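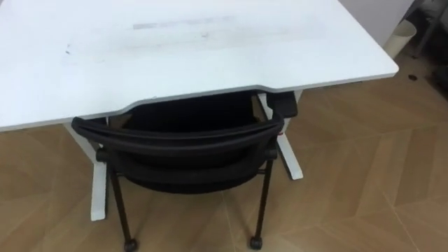 Desk with the curved cutout, chair pushed in under it.

Unit 4 handout: Resetting a seated workstation

Bring this with you, because we'll be writing on it. Last time we got through desk heights and most of you were bored by the end (me too, a little), so this week we move on to the chair and where it goes when you get up.

I want you to start with the front edge of the desk. On a cutout desk the middle of the edge dips inward, and that dip is your parking mark. A chair that's lined up with it leaves the desk legs alone on both sides. A chair that's off by a hand's width catches an armrest on a leg, and then people shove, and then I get an email about scratched paint.

Words we'll use all session: backrest rim, armrest pad, caster, desk foot, cutout. Learn the casters especially! I'll keep saying "watch the back caster" and I need you all looking at the same thing.

Turning the chair
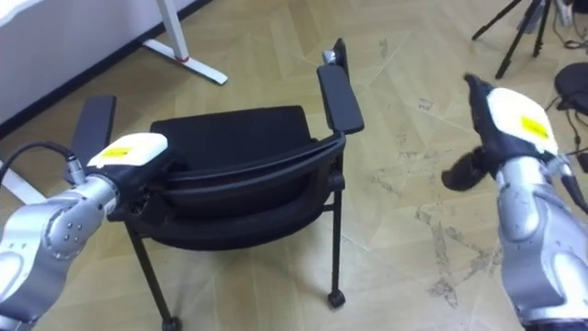 Chair at an angle, with a caster on the floor to the right of center.

An angled chair is what you'll find nine times out of ten when someone has left in a hurry. My order goes like this. Take hold of the backrest on both sides. Turn first, push second. If you push while it's still crooked, one armrest gets to the desk well ahead of the other and you end up wrestling the thing.

Look at the floor too — a herringbone floor has plenty of joint lines, and small wheels can chatter over them. Go slowly and keep your hands low on the rim. If a chair ever feels like it wants to go over, stop, set all the casters down and begin again.

Squaring up
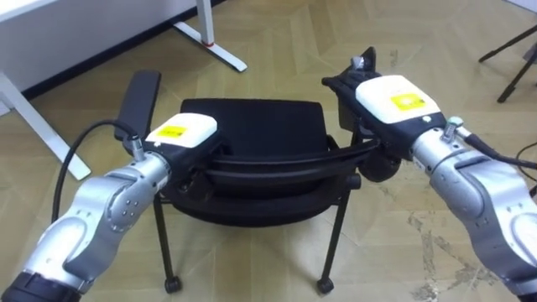 Notes by Pouran Mirzaei, Panum workplace course, 16th October

Squaring up means the backrest faces you flat on, with the same amount of rim showing left and right of your body. I used to do this by eye and was wrong constantly. Now I check my two hands: if one is farther forward than the other, the chair is still turned.

Somebody asked me whether you can do it from the seat instead. You can, but the seat is low and you'll be bent over for the whole push. The backrest gives you better steering. Do keep your fingers on the outside of the rim as you get close to the desk, please.

Then walk it in. Short steps, straight toward the cutout, and let the armrests go under the top. Check their height before you commit — pads set too high will bump the front edge, so drop them a notch first.

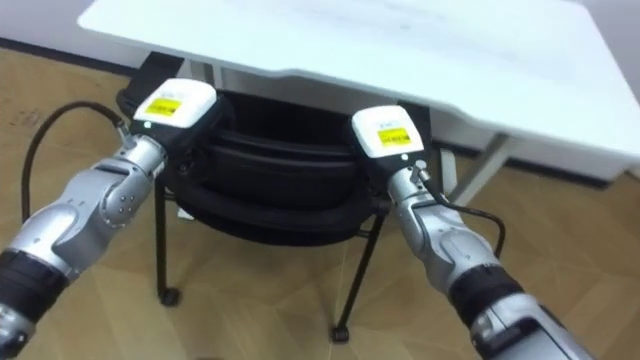
Practice for next time

Park a chair at your own desk 4 times from four different starting angles. Write down which side touched first, if either did, and bring me a sketch of your desk edge with the legs marked. 200 words of notes is plenty.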